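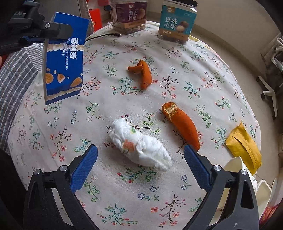

Round table, sprigged tablecloth.

Cudwood Estate Papers Organizer

I put the first Cudwood together for myself, on a wet weekend in May, after I'd spent two evenings hunting for one life insurance policy. It was in with the appliance manuals. I have a perfectly good will, signed and witnessed, and it dawned on me that my family would have had no idea where to find it, or who to call, or which of my three savings accounts was the one I'd closed. So I bought a box, made some dividers, and wrote out a few pages of questions to answer. Then my sister wanted one, then her neighbor, and now I sell them from Westbridge (hello if you've come in from the shop!).

What it is

It's a lidded box with a carry handle, sized for letter paper and with enough height that legal-size sheets fit if you fold the bottom edge up once. Inside you get hanging folders with printed tabs, a workbook you fill in by hand, and 2 zip pouches for small stuff like keys and a safe deposit card. The box holds up to 2000 sheets if you really pack it, but please don't. Mine has maybe a quarter of that in it and it's plenty.

The tabs are: Will and Trust, Powers of Attorney, Health Care Wishes, House and Car, Bank and Retirement, Insurance, Debts and Bills, Online Accounts, Pets, Funeral, and five blank ones for whatever your life has in it that mine doesn't. One customer used hers for beehives.

The workbook

This is the part I'm proudest of. It's spiral bound so it lies flat, and the paper takes a regular ballpoint without bleeding through. You write down where things are and who to contact: the lawyer who has a copy of the will, the person you named as executor, the agent on the insurance, the pension office. There's a page for beneficiaries too, and I'd start with that one. Retirement accounts and life insurance usually go to whoever is named on the form, whatever the will says, and a lot of us filled out those forms at our first real job and haven't looked at them again. I certainly hadn't!

There's a page for who gets Grandma's mixing bowls as well. Some states let you attach a signed list like that to a will and some don't, so ask your lawyer before you rely on it.

Please read this bit

The Cudwood is a place to keep papers. It isn't a will, it won't make one for you, and nothing you write in the workbook changes a will you've already signed. I'm not a lawyer and I can't answer questions about your particular estate (I get asked, and I always feel bad saying no). Don't write full passwords in the workbook either. Use the hint column, and keep the real ones somewhere safer.

It also isn't fireproof. If you want fire protection, measure the inside of your safe first. The Jirnonau insert, which I sell separately, is the same set of folders and the workbook without the box, and it drops into most file-size safes with rails. If yours has no rails, order the accordion version.

Details

Box with lid and handle, gray or dark green
Hanging folders with printed tabs, plus five blank tabs
Spiral workbook, large print
Zip pouches: 2
Key for the latch, and a spare
Fireproof: no
Waterproof: no, splashes only

Ordering

Boxes go out flat and you fold them up yourself, no tools needed. Do the bottom flaps first, then the sides, then clip in the rails. Replacement workbooks are sold on their own, and you'll want one after a move or a divorce or a new grandbaby, when half the answers change at once.

If the box shows up dented, send me a photo of the damage and I'll mail another. Returns are fine as long as you haven't written in the workbook. For bulk orders (a few law offices hand these out to clients) write to Sales at Westbridge and say which color you need and whether you want the tabs already attached. Dark green is out of stock right now, but more are on the way.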